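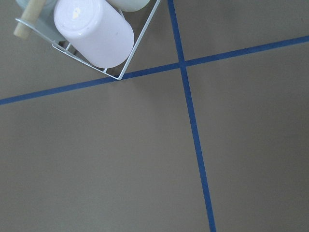
*Wire basket by the tape cross, wrist camera view.*

## Otine bench cell: table marks and wrist camera

Notes from the Clanurow workshop, 7/23/25. The Otine arm had drifted on its pick positions, so Ryan Yeoman and I spent the morning going back over the table layout and the camera mount. The table is marked out in blue tape. It peels off cleanly and can be moved when the job changes.

The basket sits next to the horizontal line with one corner pointing at it. We left the white containers in, as the arm is taught on a loaded basket. Ryan jogged the wrist over the crossing and saved it as position 218. The old value is still in the Bondano controller under the previous name, so please don't delete it yet.

After that we looked at the marked area with nothing standing in it. The lines are laid by hand and the edges wander a bit. That is fine for placing things by eye, but don't teach a point off the edge of the tape. Use a crossing.
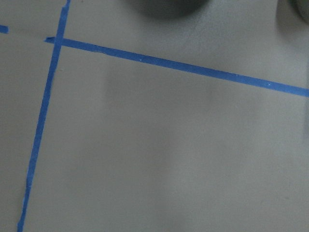

*Tape corner and the bare area inside it. Two white specks on the long strip.*

Wipe the tape as well as the table before a camera check. The mount screws are 2 mm hex and want checking every 9 days while the cell is in daily use. Brenda Dobson has the key for the spares drawer.

Next full check is in September.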